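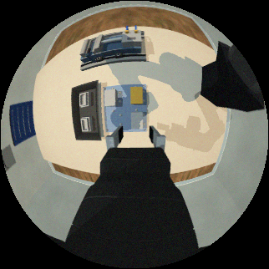
A table with a pale cream work surface, bordered by brown wood grain.

Pleston Business Breakfast Opens Fall Season With Njål Sjöberg of Zulow

PLESTON – The Pleston Business Breakfast will open its fall season in September with a talk by Njål Sjöberg, founder and owner of Zulow, a commercial bakery supply company with 55 employees.

Sjöberg started Zulow in a rented garage in Sekau and moved the company to Pleston 12 years ago. He will speak on hiring a first manager, giving up daily control of the books, and what he would do differently with his first lease. A question period will follow.

"I made most of my mistakes before we had ten people," Sjöberg said. "Those are the ones I plan to talk about."

The breakfast runs from 7:30 to 9 a.m. in the upstairs hall of the Lie Building. Doors open at 7 for coffee and check-in. Seating is limited to 144, and the spring sessions filled early. Tickets are $17 and include a hot breakfast. Members may bring one guest at the member price. Tickets are not refundable but can be passed to another person from the same business.

Parking is free in the rear lot until 10 a.m. Please use the side entrance, as the front doors stay locked until the shops open.

Businesses that want to place a display table in the hallway should ask for a form when they reserve their seats. Table space is first come, first served, and setup must be finished by 7:15.

The October speaker will be announced at the breakfast. Suggestions for the winter sessions can be left at the check-in desk.

Reservations open in July through the Pleston Business Breakfast office.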